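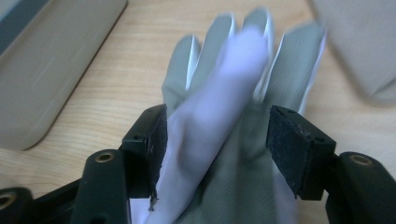
Rubber glove, grey-green, and a crumpled bit of white.

Jobs > Idcombe > Household & Cleaning

Gloves and cloths sorters wanted, Idcombe (part time, paid)

4 min read

Posted May 26, 2024

Quick one as we need people soon. Climorden is the re-use store on the Musent estate in Idcombe, the long low building past the tyre place. We take in household and cleaning bits from house clearances, closed-down cafes, two hotels and anyone who turns up with a bootful. Sort it, wash what needs washing, pair it, bag it, out it goes again to hostels and to people setting up a first home.

Right now the backlog is gloves and cloths. Mostly rubber gloves. Every colour, every size, lots of singles, and half of them come in wrapped up with tissue or dusters or whatever was in the same cupboard. We are 142 sacks behind and the shelves are wanted for bedding by November.

So, sorters. Four mornings a week to start, could go up.

What you'd be doing

Tipping a sack out on the bench and getting the gloves away from the cloths. Sounds easy, mostly is. Thin white stuff clings to rubber and tears if you yank it so go slow.
Turning gloves the right way out. Checking fingertips and the creases between the fingers, that's where they split.
Matching lefts and rights. Same colour AND same weight please, a thick one and a thin one is not a pair.
Folding cloths in thirds. Torn ones in the rag bin, tissue in the paper sack.
Wiping down your bit of bench at the end.
Writing your sack number on the sheet. People forget this constantly.

Busy mornings a pair of you will get through up to 50 sacks between delivery and lunch if they're small ones. Nobody is timed. Bags of mixed kitchen stuff take much longer and we know that.

What we're after

Someone who doesn't mind standing, or perching, there are high stools. Reasonable eyesight for small holes. Hands that can cope with fiddly work for a couple of hours, with breaks. Can get to Idcombe for 9. No experience needed, no CV, no cover letter. If you've done laundry, care work, kitchens or charity shop sorting say so, but it won't put you ahead of anyone.

You need to be 18 or over. If you have a latex allergy tell us first and we'll talk about putting you on cloths only, or on the crockery side with the Kwofie bench (named after the family who gave us the tables, they're lovely tables).

Pay and hours

Hourly, paid every fortnight into your bank. Rate is on the form, same for everybody, goes up after the first three months. 9 till 12.30, tea at half ten. Paid holiday worked out on your hours. Bus 54 stops at the estate gate, and there's parking but not much of it, please dont block the tyre place.

Aprons and work gloves are ours, you don't bring any. Wear shoes that cover your toes. It gets chilly by the big door so a jumper even in summer.

There's a locker each and a kettle. Fridge is small.

Trying it out

Everybody does one paid morning before deciding. You sort a sack or two next to someone who's been here a while, have a tea, ask what you like. If it isn't for you no hard feelings, and you still get paid for the morning.

How to apply

Pick up a form from the front desk, or ring the Climorden office and ask for extension 508. Leave your name, number and which mornings you can do. Say it slowly, the machine is terrible. Zuweira Amegashie runs the sorting room and will ring you back, usually after lunch as it's quieter then. If English isn't your first language and you'd rather come in and talk face to face thats fine, come before 12.

No closing date, we'll stop when the places are filled. Job shares welcome, two friends or a parent and grown up child, put both names on one form.

We would like to hear from people who've been out of work a while. Also anybody retired who wants a few hours. Steps at the front but there is a ramp at the side, use the side bell.

Comments (4)

bev_t
Is it just mornings? I can only do after 1 because of the school run the other end

Climorden
Only mornings for now Bev, sorry. Put a form in anyway and write afternoons on it, we may need a few later on.

Marlon
Did my trial morning there last year on crockery. Decent people, good tea, bring the jumper they're not joking about the door

PatW
Do you take odd gloves if I've only got the one? Got a drawer full of left hands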